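Parts Counter and Shop Help Wanted – Meesuk Truck & 4x4 Salvage
Posted 2024-02-12
Full time, one opening. Part time considered for the right person.

Meesuk Truck & 4x4 Salvage is looking for a person to work the parts counter and help out in the shop and yard. We deal in used and rebuilt parts for older American trucks and SUVs, mainly from the sixties through the early nineties. We also do a small amount of rebuild work in house: transfer cases, manual transmissions, steering boxes and carburetors.

The opening is on the counter first. On a normal day you would answer the phone, look up parts, pull smaller items from the shelves, write up tickets and pack orders for shipping. When the counter is quiet you would be in the back cleaning, tagging and photographing parts, or out in the yard helping pull them.

What you will be doing

Taking calls and walk-ins. Many of our customers know what they want down to the casting number. Others have a truck that won't move and a part in a grocery bag. You need to be able to help both.
Matching parts across years and models. We use a computer inventory for most of it and paper interchange books for the rest.
Pulling doors, fenders, axles, gauges, switches and trim from vehicles in the yard.
Cleaning and tagging parts before they go on the shelf. Every part gets a tag with the donor vehicle, year, mileage if known, and row number.
Packing and shipping. Most orders go out by ground. Axles and engines go by freight on a pallet, and we will show you how to strap them.
Keeping the core returns straight. A customer who sends back a core needs to get the deposit back within 4 business days, and that paperwork is part of this job.

What we need from you

A working knowledge of older trucks. You don't have to be a mechanic, but you should be able to tell a Dana 44 from a Dana 60 and know why a customer would care. If you have kept an old truck of your own on the road, say so when you apply.
Able to lift 50 pounds without help and to be on your feet most of the day.
A valid driver's license. You will drive the parts truck now and then, and our insurance requires a clean record for the past three years.
Basic computer skills – email, a spreadsheet, and uploading photos to our listings.
Readable handwriting. The tags are still written by hand. 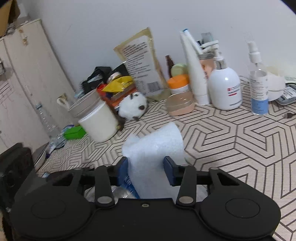
It helps if you also have forklift time, experience with a cutting torch, or have worked a counter at a parts store or dealership. We will train on the forklift. Spanish is useful here but not required.

Hours and pay

The shop is open five weekdays, 8:00 to 5:00, with an hour for lunch. We also open one Saturday a month from 8:00 to noon, and staff take turns on those. Overtime is paid at time and a half and is usually only offered in the spring, when people start getting their projects back out.

Pay is hourly and depends on experience. We will give you the number at the first interview so you aren't left guessing. There is a raise review after 110 days and then once a year. Paid holidays start right away and paid vacation starts after six months. We cover part of the cost of health insurance for full-time staff. Gloves, safety glasses and coveralls are provided. You supply your own boots.

Employees buy parts at cost plus ten percent, and you can use a bay after hours for your own vehicle if one of the shop leads is in the building. Project vehicles can't be stored on the lot.

About the yard

We have four acres, fenced, with the vehicles in rows by make. The heaviest stock is in full-size pickups and wagons. In January we bought out the remaining inventory of Zedov Auto Wrecking, which added a lot of early axles, hard tops and glass. Most of that still has to be sorted, and the new hire will spend a good part of the first few months on it. If you don't like inventory work, please think about that before applying.

You would report to Jin-sol Yoon, who manages the counter and the online listings. Yard work is assigned by Nuno Pacheco. There are seven of us altogether.

The counter, shelves and rebuild room are heated. The yard is gravel and gets muddy, and parts still have to be pulled in cold weather. We stop outside work for lightning and for ice.

How to apply

Come by the counter at 989 Gumus Road and ask for an application, or leave a resume with a short note. The note should say what you have worked on and when you could start. Mid-morning is the best time, after the first round of phone calls. Please don't bring a resume in during the lunch hour, when there is only one person up front.

Interviews are in two parts. The first is a short talk at the counter with Jin-sol. The second is a paid half day in the shop and yard with Nuno, where you will pull a couple of parts and write up a few tickets. Bring work clothes and boots for that one.

We will keep the opening posted until it is filled. People who applied last year are welcome to apply again, but will need to fill out a new form.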